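Sweet corn

Sweet corn is a kind of maize grown to be eaten young, while the kernels are still full of sugar and juice. Field corn is left standing until it is hard and dry, then goes to mills and feed lots. Sweet corn is picked in what growers call the milk stage, when a kernel pressed with a thumbnail lets out a cloudy white liquid. It is one of the great pleasures of late summer, and one of the few vegetables that people will happily drive out of town to buy.

Why it is sweet

The sweetness comes from a natural change in the genes that control how the plant turns sugar into starch. In ordinary maize the change to starch happens fast. In sweet corn it is slowed down, and the sugar stays in the kernel. There are three main groups. Standard types have the old-fashioned creamy texture but lose their sugar quickly after picking. Sugary enhanced types are more tender and keep a little longer. Supersweet types hold their sugar for days and have a crisp bite, though their dry seeds are shrunken and can be fussy about cold soil. 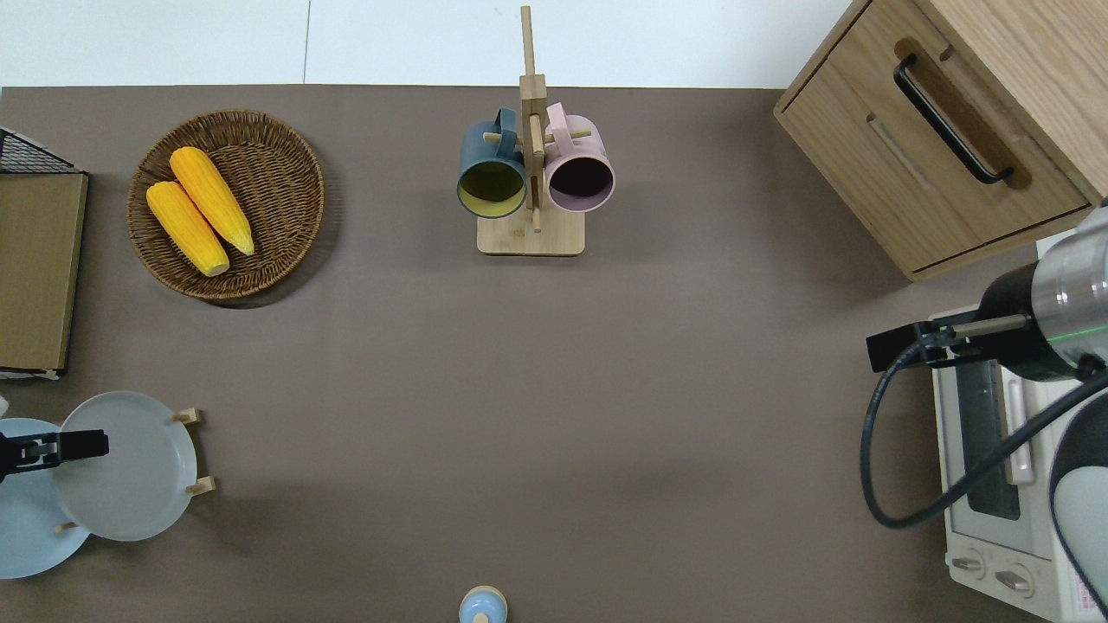

Color has very little to do with flavor. Yellow, white and bicolor ears can all be found in each of the three groups, and a white ear is no sweeter than a yellow one of the same type. Yellow kernels do carry more carotenoids, the same family of pigments that colors carrots.

Growing

Corn is pollinated by wind, and this is the part of its life that most rewards a close look! The tassel at the top of the plant sheds pollen, and every strand of silk leads to a single kernel. A silk that catches no pollen leaves a gap in the row. Gardeners therefore plant in blocks of short rows - a single long row often gives patchy ears. Supersweet types need to be kept well away from field corn, or timed to flower apart from it, as crossed kernels turn out starchy.

In Cletberg, where the crop has been grown on the river flats for generations, the first sowing goes in during May and the last in early July. The Tillman trial garden there has 34 varieties in its beds, among them Temik, an early yellow type, and Hovix, a tall bicolor prized for its long, well-filled ears.

Picking and storing

An ear is usually ready when the silks have turned brown and dry but the husk is still green. Early morning is the best time to pick. Unhusked ears keep best in the refrigerator.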